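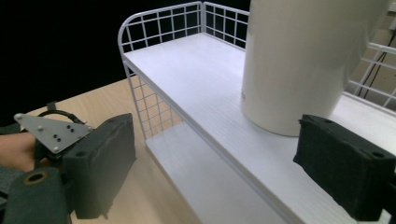

Marotex opens its hand-guided teaching kit to small workshops and schools

Gesora, January - Marotex, a maker of tools for robot teaching, announces that its hand-held teaching kit, the Khaemba, is now offered to small workshops, colleges and repair centres. Until now the kit was used only inside the company and by its development partner, Gamotix.

With the Khaemba, a person teaches a task by doing it. The operator holds a gripper in the hand, closes its two foam-covered fingers on an object, and moves the object to the place where it should go. The kit records the movement of the hand and the opening of the fingers, together with the view from a camera on the tool. A robot arm with the same type of fingers is later trained on these recordings. No programming is needed during the teaching.

The first task library released with the kit is about shelves. It contains 2,847 demonstrations of placing, taking and turning household objects on small wire shelf units and on tables. Of these, 1,527 were recorded with the hand-held gripper and the rest by remote control, where the operator sits at a desk and steers the arm with two levers.

"We tried both methods for a long time and we want to keep both," said Naomi Koech, head of demonstrations at Marotex. "By remote control the operator learns what the robot can reach. With the tool in the hand, a person is working more naturally, and a new colleague can make a useful recording already in the first morning. For shelves this is important, as the railing is close and the fingers must come in at a good angle."

Large round objects received special attention. They can roll or tip when one finger touches before the other, and they hide part of the camera's view. The library includes 411 demonstrations with tall cylinders only, recorded at different heights and from different sides of the shelf. Failed attempts were kept and are labelled, so that customers may decide if they want to use them in training.

The finger pads are covered with dark foam and can be changed with a common screwdriver. Marotex will supply spare pads separately. Gamotix is responsible for the software which checks each recording and marks the ones where the camera view was blocked or the hand moved too fast.

In the first delivery, 55 kits are reserved for colleges and training centres. Each kit comes with a printed guide, a carrying case and access to the shelf library. A half-day introduction is held at the Marotex workshop in Gesora, starting at 9:30 a.m., and may also be followed online.

Organizations that wish to receive a kit, or to contribute their own demonstrations to the library, are invited to write to the Marotex demonstrations office. Applications for the reserved kits are open until the end of March.

About Marotex

Marotex develops hand-held and remote tools for teaching robots everyday work. The company has its workshop and offices in Gesora.

Media contact: Naomi Koech, Marotex, Gesora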